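Valtow - notes on hanging a cloth backdrop behind a table
README, last touched in August

Hi! I'm Elisa Zuccaro and I keep this folder going, mostly so I stop answering the same questions by email. It covers the cloth backdrops we put up behind tables at Arnen: how we hang them, how we cut the lettering, and what's in the subfolders.

What's in the folder
notes/ has 63 short text files, one per setup, named by table and cloth.
letters/ has the templates for the cut-out words. Print at 200 per cent or they come out tiny (ask me how I know).
cloth/ is the list of what we own, colour and length, kept by Ah-rin Gil. If you take a piece home to wash, please write it in there!

Hanging the cloth
Start in the middle and work outwards. Clip the centre piece first, then bring the side curtains round so they overlap it by 20 cm or so. Dong-hyun likes to iron everything beforehand and I never do, so you'll find both kinds in the notes - look for "pressed: yes/no" near the top of each file.

Lettering
I like fat rounded letters for this, the bubblier the better, and I draw them by hand before I cut anything. Pale colours are my favourites on dark cloth because they carry across a room, and a thin white border helps a lot too. The "Fast" on the black cloth has both, with a pink F, then a pale orange a, a cream s and a soft yellow t, stepping down a little as it goes. The small metal clips along the top are the kind I'd buy again. If you want your word dead level, pin a string across before you start sticking. 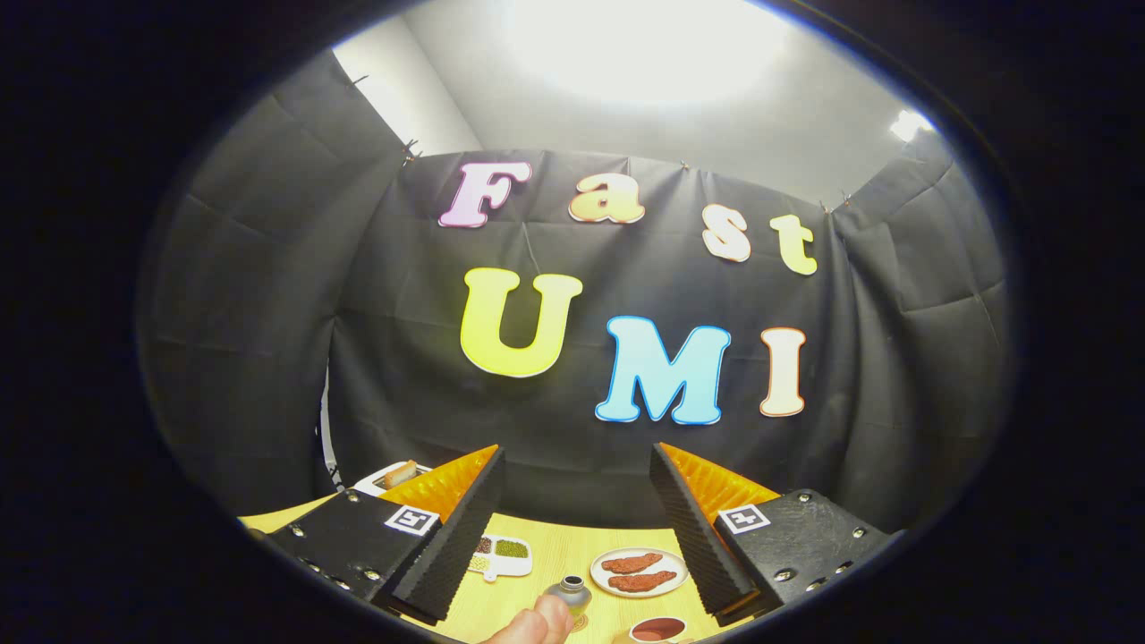

Still to do
Young-sook Ma has 30 more setup notes on paper that need typing up. The Ostik table files use the old naming, sorry, I'll get to them.

Reuse
Take whatever you like from letters/ and change the colours all you want. A hello is nice but not required.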